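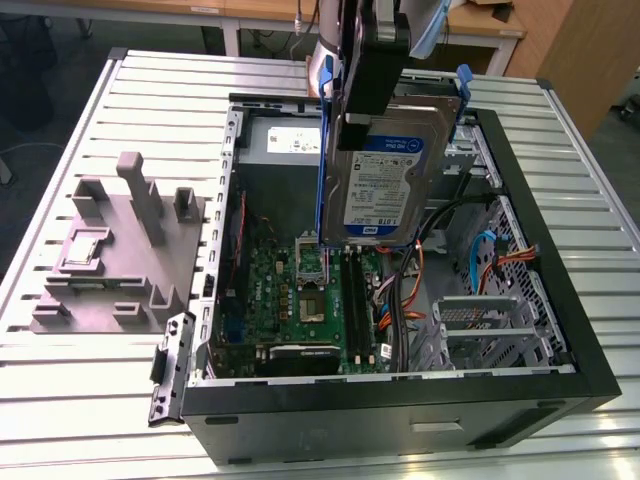
Figure 3. Drive insertion during a remote-control demonstration. The gripper holds the hard drive, in its blue carrier, above the open computer. The printed parts fixture stands to the left.

4.2 Collecting Demonstrations

All demonstrations for the assembly tasks were collected on the single-arm cell described in Section 3. The computer lies on its side on the slatted aluminum table with its side panel removed, so that the motherboard and the drive cage can both be reached from above. Small parts that are hard to pick from a flat surface are presented in a 3D-printed fixture next to the case (Figure 3, left). The fixture has pockets and upright posts, and its pose relative to the table was measured again before each collection block.

We compared two ways of showing the task to the robot. In hand guiding, the operator holds the arm at the wrist and moves it through the task while the controller compensates for gravity. In remote control, the operator stands away from the table and moves a six-axis input device whose motion is mapped to the gripper. Both modes record joint positions, gripper opening, wrist force and the fixed camera stream on a common clock. The recording software, Tralside, was written for this study and was frozen on 15/08/2019; no changes to the logging format were made after that date.

Three operators took part. Shalini Jaiswal and Akash Bhatia had used the arm before. Harish Pathak had not, and was given one practice session in each mode. Each operator began half of the blocks with hand guiding and half with remote control. An attempt was stopped and discarded if the wrist force passed the safety limit or if the part was dropped. Discarded attempts were logged but are not part of the training set. The final set holds 179 demonstrations of drive insertion, of which 42 were recorded by hand guiding.

The imbalance between modes was not planned. Drive insertion needs the drive to be held upright and lowered between the cables and the walls of the case. With hand guiding, the operator's forearm often blocked the fixed camera during the last part of the motion, and demonstrations with more than a short loss of view were rejected. The wrist force signal was also harder to use in this mode – the operator's own push on the arm is mixed with the contact force between carrier and cage. Remote control gave cleaner force traces but slower motion, and operators paused more often above the case to check alignment.

To reduce the effect of these pauses, we removed intervals in which the gripper moved less than a fixed threshold and the wrist force stayed flat. Pauses during contact were kept. Removing them in early trials caused the learned policy to press before the carrier was lined up with the slot.

Each demonstration was then split into approach, alignment, contact and release. Neelam Dixit and Savita Nishad marked the segment borders separately, using the video and the force trace. They disagreed by more than five video samples in 39 borders, and these were settled in a joint review. Most of the disputed borders lie between alignment and contact, where the carrier may brush a cable before it meets the cage. We treat such cable contact as part of alignment.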